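Ekel two-finger hand tool: setting up and looking after the linkage

The Ekel is supplied assembled. Each finger is carried on angled black arms that turn on silver pivot pins, and both fingertips are faced with narrow blue pads. Check the pins for side play every 15 hours of use. Clean the pads with a damp cloth and no solvent.

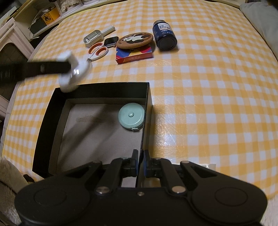
Jytte Kragh: Ours closed unevenly after the October service. Slackening the left arm and setting it again with the jaws fully open cured it.

Refit the arms in pairs, left and right, before tightening either side. Pad set, part 484, includes adhesive film. Leave new pads overnight before gripping anything smooth.

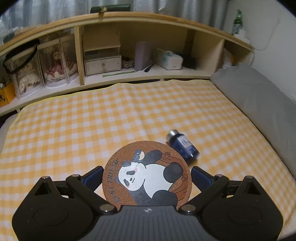
Pivot pins are sold singly as part 967. Apply one drop of light oil to each pin and wipe off the excess, keeping the pads dry. Tools returned to the Voltville workshop should be packed with the jaws open and the fingertips covered.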